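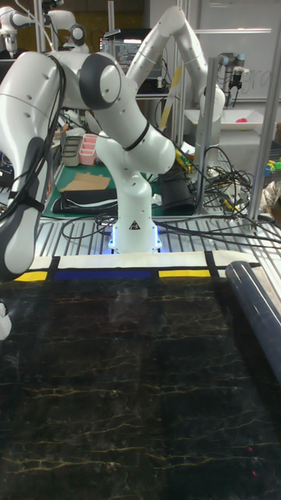
Home | Forums | Members | Search | Log in
Filed under: Student Projects > Manipulation and Work Cells

ksokol_ikel
The Ikel robotics class will submit its October exercise in two parts. Members are asked to comment on the draft procedure before it is distributed. Each group is to lay out its own work surface, record the arm's home position and complete 116 placements at the assigned station. The marble-patterned sheet is to remain the standard covering for all groups.

Kvido Sokol
Course Coordinator

padard_lab
I must respectfully disagree with the choice of covering. A glossy sheet returns reflections, and our students at Padard lost marks last term to false detections. A matte grey surface would be fairer to first-year groups.

E. Abou Zeid
The reflections are, in my view, the purpose of the exercise. Students who have only worked on matte grey are poorly prepared for the Wavville final. 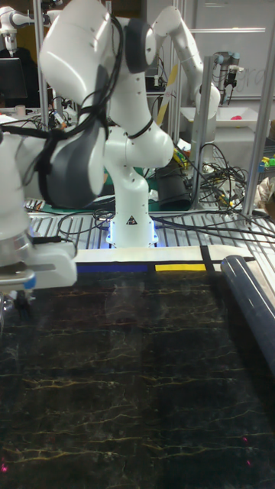

The coloured tape near the base should also be mentioned in the procedure - two groups asked me whether it may be used as a reference line. I would permit it, provided that this is stated in the report.

Ehab Abou Zeid

padard_lab
I accept the point regarding the final. I would still favour a matte option for the first 5 placements, without penalty.

ksokol_ikel
The matte option will not be adopted this term. Use of the tape is permitted and section 2 will be amended accordingly. Reports remain limited to 4,000 words, including appendices.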